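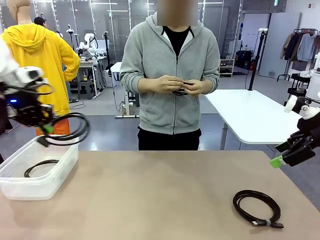

The rulebook at Plusarbridge runs to four pages, and the woman who keeps it would like it to be three. She looks after good practice at the site, where two-armed robots are taught to tidy things people can't be bothered to tidy, and she agreed to talk on the condition that I called her the rules editor and left her name out of it. "I get enough post," she said.

Cables are this season's subject. The team had assumed they would be easy, having spent the spring on folded cloth. "A towel is a polite object. You put it down and it's down. A cable remembers how it was coiled last time and holds a grudge."

Rule one is the oldest and the least popular: when a person is at the table, one person runs the arms and does nothing else. No phone, no tea, no leaning round to give an opinion about lunch. I asked how well it is kept. "Beautifully, whenever I'm in the room."

Rule two says that if your hands are near the arms, you say so out loud and wait for an answer. Visitors find this quaint. New starters find it embarrassing for their first morning and then can't stop, and she has heard one of them announce his hands to the dishwasher.

The rest is mostly about what counts as finished. Flukar, the firm that buys the recordings, once sent back a batch of 180 and asked, quite fairly, what the word "coiled" meant. There had been five answers in the building. The definition now takes up half a page: ends tucked or tied, no loop crossing itself, nothing trailing outside the box. "I wrote it in an afternoon and we argued over it until October. Somebody wanted a clause on figures of eight. There's now a clause on figures of eight."

She is firmer on failures. Out of 3,777 attempts logged on the cable work so far, 3,303 were kept, and the ones marked as failed were kept along with the good ones. What goes in the bin is anything where the rules were broken, however handsome the coil. "People will bring me a lovely one and say, look at that. And I say, you reached in without calling it. Then they go away and don't like me for an hour."

Did she borrow any of this from published standards? Some, she said, for the stopping and the speeds, where she sees no sense in being original. The formal documents are good on keeping people from being squashed and have little to say on whether a person should re-knot a cable halfway through a run to make it harder. (Permitted, under rule nine, if noted.) For those parts she compared notes with a workshop called Drorketti, whose own rulebook is forty pages long and has an index. She described it with real envy and has no plans to read all of it.

The newest entry concerns bystanders, who may watch but may not coach. It was added after a long session in which everyone in the building turned out to hold views on connectors.

I asked what she would cut to get down to three pages. She turned them over for a while. "The figures of eight," she said, and then thought she had better ask first.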